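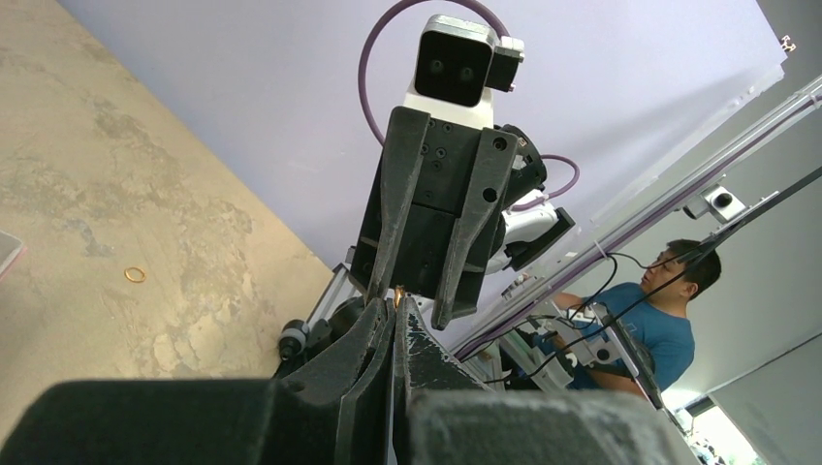 Ngân Huỳnh wrote that the ring handover had been fine until the new leader handles went on, and asked if we could rule out the operator before touching the hardware. Her full note is in the parent ticket. The short version is that the receiving arm closes late, the holding arm opens on time, and the ring drops between them.

**Ticket:** Two-arm ring handover, late close on receiving gripper
**Site:** Retville, bench 2
**Opened:** 2026-01-17
**Status:** Resolved, one follow-up open

### Setup

Both arms are driven by remote control from the Prasetti leader handles. Recording runs through Plukness. The task is to pick a ring off the table, hold it upright in the fingertips, bring the other gripper down over it, close, then release the first. The ring counts as passed when the second gripper lifts it clear.

The dataset has 1,735 demonstrations on this task. The last 200 were recorded after the handle swap. Of those, 33 were marked failed at the handover, and in the earlier ones this kind of drop was rare enough that there was no tag for it.

### What we checked

**Operator.** Two people ran the same handover on the same bench. Both got drops. One of them had recorded most of the good set, so we stopped looking here.

**Fingertips.** The fingers are scuffed and the black finish has worn through along the edges. We wondered if the ring was sliding out of the holding side before the other one got there. Swapped in a fresh pair and ran it again. Same result. The old pair went back on, so the picture from the wrist camera stays consistent with the rest of the data.

**Wrist camera cable.** The purple cable on the second gripper makes a wide loop next to the camera module. I moved the arm by hand through the whole approach with the torque off, and nothing snagged or pulled. Left as is.

**Network.** Ping to both arm controllers was steady. Swapped the two Ethernet ports anyway. The delay stayed with the receiving arm.

**Handle trigger.** Logged the raw trigger value next to the commanded gripper width. On the holding side they line up. On the receiving side the command does not move for the first part of the squeeze, then catches up in a rush.

### Cause

The new handles were calibrated with the trigger resting slightly pressed on the receiving side. Plukness stored that as zero and put the normal dead zone on top of it. The operator squeezes, feels the spring give, assumes the gripper has closed and lets go with the other hand.

It is harder to spot on a ring than on a block. A block gives you a clear view of both fingers touching it. With a thin ring standing on edge, the fingers can be on both sides of it and still not have hold of it, and from the operator's seat the two look very much alike.

### Fix

1. Release both triggers fully. Take your fingers off them.
2. Run the handle calibration from the Plukness device page, receiving side first.
3. Squeeze slowly and watch the plot. The command should start to move with the trigger.
4. Set the dead zone back to 6 on both handles. It had been raised on one of them.
5. Record a few throwaway handovers before starting a real session.

Ran this with Ngân on the headset link. No drops for the rest of the session, and the trigger and command lines now match on both sides.

### Data

Failed handovers from the affected batch are tagged and stay out of training. The ones marked good are less simple. Some show the operator waiting a long time before releasing – they had clearly learned to work around the lag – and a policy trained on those may learn the wait too. Meléndez has the list and will decide which to drop.

### Follow-up

- Add a warning when a trigger reads above zero at startup. Requested from Prasetti, planned for the May release.
- Put the trigger plot on the recording screen. Right now you have to open a second window to see it, and people don't.

**Comment, Ngân Huỳnh:** Confirmed on our side. Please leave the ticket open until the batch review is done.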